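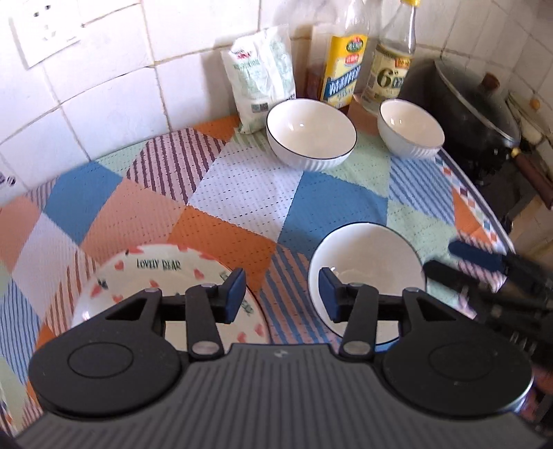

Psalm concordance corrected for verse numbering

Storach has issued a corrected edition of its Niro concordance to the Psalms, after readers reported that a number of references led to the wrong verse. The new text replaces the spring printing and is available from October. The online version has already been changed.

The fault concerns psalms with a heading, such as "A psalm of David". In Hebrew editions a heading of any length is normally counted as a verse of its own, and in a few psalms it takes up two. Most English Bibles leave the heading unnumbered. The words that open Psalm 51 in English, "Have mercy upon me, O God", are therefore found at verse 3 in the Hebrew.

Niro was compiled from a Hebrew word list and converted to English numbering by a table. The table allowed for a shift of one verse but did not allow for a shift of two. Entries for Psalms 51, 52, 54 and 60 were each printed one verse too high. About 40 headwords are affected, among them "mercy", "banner" and "tongue".

Otakar Danko, who edits the concordance, said the conversion had been checked by sampling. "The sample was drawn by headword and it happened to miss all four psalms. We have now checked by psalm, from first to last, and the table has been rebuilt."

A second change affects readers who use Greek or Latin numbering. The Greek text joins Psalms 9 and 10 into one, and from there to Psalm 147 its numbers mostly run one behind the Hebrew. It also joins 114 and 115, and divides both 116 and 147. The total of 150 is the same in both systems. The earlier printing gave the Greek number only at the head of each psalm. The corrected edition gives it beside every reference, in brackets, with the verse number adjusted where a psalm has been joined or divided.

Psalm 151, which is found in Greek manuscripts and stands outside the usual count, is still left out. Danko said it would be covered in a separate appendix together with the prose songs, including those of Hannah and Jonah. No date has been set.

The spring printing was also used as the source for the reading tables in the Ambaye lectionary. Its publisher, Zatard, said that the daily psalms are listed there by whole psalm and are not affected. Three responses cite single verses from Psalm 51 and will be amended at the next reprint. Until then a correction sheet can be requested by post or downloaded.

Owners of the spring printing may exchange it free of charge for 60 days after the new edition is published. The two printings have the same cover. The corrected one has the words "second printing, revised" on the back of the title page, below the list of abbreviations.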